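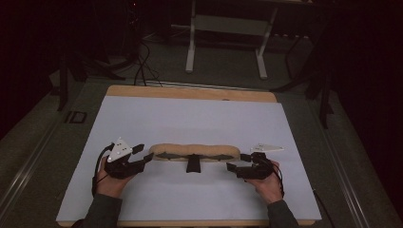
Deux pinces, un pain, et des câbles partout

Neuf heures du soir à l'atelier partagé Grollano. Chauffage coupé, café tiède. On branche, on attend, ça bippe. Puis plus rien. On rebranche.

Le projet s'appelle Vista. Au départ c'était un truc de salon, une paire de pinces imprimées entre deux piles de linge. Maintenant ça occupe une table entière de l'atelier, et un bon bout du sol avec. L'idée : tenir les pinces à la main, faire le geste soi-même, enregistrer, et plus tard donner tout ça à manger à un bras qui devra se débrouiller seul. Le bras n'est pas encore monté. Il est en carton, enfin dans son carton, au fond du couloir.

La pince d'abord. Deux doigts noirs, courts, une poignée noire, et sur le dessus une plaque triangulaire blanche avec ses repères. C'est la plaque qui a coûté le plus de soirées. Première version trop souple, elle vibrait. Deuxième version, collée de travers. La bonne, on l'a sortie en mai, sur la vieille imprimante Stivov que l'atelier garde par affection. Buse bouchée une fois sur trois mais quand elle veut, elle veut.

Budget annoncé au départ : 400 euros. Bon. On a arrêté de tenir le tableau à jour en même temps que l'on a commandé les profilés alu. Les rails viennent d'un lot Hutchins, récupéré chez un menuisier qui fermait boutique. Coupés à la scie, ébavurés à la lime, pas tout à fait d'équerre. Ça tient.

Et le pain, donc. Un objet long, bosselé, pas régulier, qu'une main seule attrape mal par le bout. Il faut les deux, et il faut qu'elles arrivent ensemble. Essayez avec des pinces à la place des doigts : la droite serre trop tôt, le pain pivote, tout est à refaire. Au bout d'une heure on a les poignets en compote et on parle tout seul.

2567 essais enregistrés à ce jour, 2234 gardés. Le reste à la poubelle : câble accroché, repère perdu, éternuement. Une session peut durer jusqu'à 2 heures, après les gestes deviennent mous et les données aussi. On a appris à s'arréter avant.

Les câbles, parlons-en. Le fil de la pince droite tire sur le poignet dès qu'on s'écarte. On a essayé le velcro, la gaine tressée, un élastique de bocal. L'élastique gagne pour l'instant. Le sans fil viendra, peut être, mais la première maquette avait un retard qui rendait tout inutilisable, et personne n'a eu le courage de s'y remettre.

Les fichiers des pinces seront en libre accès, c'est prévu, il manque la notice. Elle est commencée. Trois pages, dont une sur la colle.

Prochaine étape, ouvrir le carton du couloir. Il faudra une deuxième multiprise.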